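Search the help center
Type a keyword or ticket number

Ticket 491: Flimix keeps dropping the Ivbridge shared calendar

Status: open, then closed, then open again (sorry!), now closed

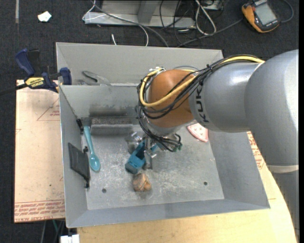 What's going wrong

Hi all, me again. I run the booking calendar for our office in Ivbridge, and since Monday the Flimix app has been losing the shared calendar on my laptop. I open it in the morning, everything is there, I go get coffee, I come back and the whole shared section is blank. My own personal entries stay put. It's only the shared stuff that disappears -- meeting rooms, the two loaner laptops, the parking spots, all of it.

If I sign out and back in, the shared calendar returns and works fine for 45 minutes. Then poof. I timed it three times with my kitchen timer (yes, I brought it to work) and it was the same every time, so I don't think this is just flaky wifi.

My setup: Windows laptop, the desktop version of Flimix, and the Ratetti sign-in add-on that we all had to install in September. The web version in my browser is fine. The phone app is fine too, although I hate making bookings on it because my thumbs are not built for that tiny date picker.

What I tried before bugging you

Restarted the laptop. No change.

Restarted the router in our corner of the building, which made me very unpopular for a few minutes. No change.

Uninstalled Flimix, reinstalled Flimix. This one got my hopes up! The calendar stayed up through lunch and I was all set to write you a cheerful note. Then I noticed I hadn't put the Ratetti add-on back. I put it back and the calendar was gone again before my next meeting ended.

Cleared the cache from Settings > Storage. It asked me if I was sure, I said yes, and it wiped my color labels. Please put a warning in there about the labels. I had twelve of them and I'm still guessing which green was which.

Your first reply, and what happened

You asked me to check the laptop clock, and I'll admit I rolled my eyes a little, but I did it. The clock was 75 seconds slow! I synced it under Date & Time, signed out, signed in, and waited. The calendar lasted the rest of the afternoon, so I closed the ticket and told everybody it was fixed.

Next morning, blank again. I checked the clock and it was right on the money, so that wasn't it, or at least it wasn't all of it. Maybe I just got lucky that afternoon, or maybe I wasn't looking at the shared section as much as I thought I was. I reopened the ticket and ate some crow.

The log you asked for

I turned on detailed logging (Help > Diagnostics > Verbose -- it took me a while to find, it's below the fold on a small screen). Most of it is gibberish to me but this bit shows up every time the calendar goes away:

session token expired, requesting renewal
renewal sent to profile: Suvarna
profile not found
shared sources unloaded

So that made me sit up, because Suvarna is the name of our old office server. We moved off it ages ago. I'd forgotten it ever had its own sign-in profile. Why my laptop is still trying to talk to it is beyond me, but I did inherit this laptop from the front desk, and I guess nobody wiped it very thoroughly.

The fix

Here's what worked, step by step, for whoever lands on this ticket next:

1. Quit Flimix all the way. Closing the window isn't enough, you have to right-click the little icon by the clock and pick Quit.

2. Open the Ratetti add-on and go to Saved Profiles. Mine listed two, Ivbridge and Suvarna, and Suvarna had the star next to it.

3. Click the star next to Ivbridge to make it the default.

4. Delete the old profile. It wanted my password twice for this, which seemed like a lot, but fine.

5. Start Flimix again and sign in. The first sync was slow for me, 12 minutes with the little wheel going around. Leave it alone. I got impatient the first time and clicked Cancel, and then I had to do the whole sign-in over again.

The 45-minute thing makes sense to me now. The first sign-in goes through whichever profile you pick, but the renewal goes to the starred one, so it ran happily until the session needed renewing and then it went knocking on the wrong door.

Where it stands

It's been up for three full workdays with no blank calendar. I left it running overnight once on purpose and it was still there in the morning, parking spots and all. I've checked the other laptop that came from the front desk and it had the same old profile with the same star, so I fixed that one too before it could start acting up.

Two things I'd still love an answer on, whenever you have time. Is there any way to get my color labels back, or are they gone for good? And can the app show some kind of message when the shared calendar unloads? I spent half a morning thinking someone had deleted all our room bookings, and I'd already started typing a pretty snippy email about it -- glad I didn't hit send.

You can close this one. Thanks for being patient with me on the clock business!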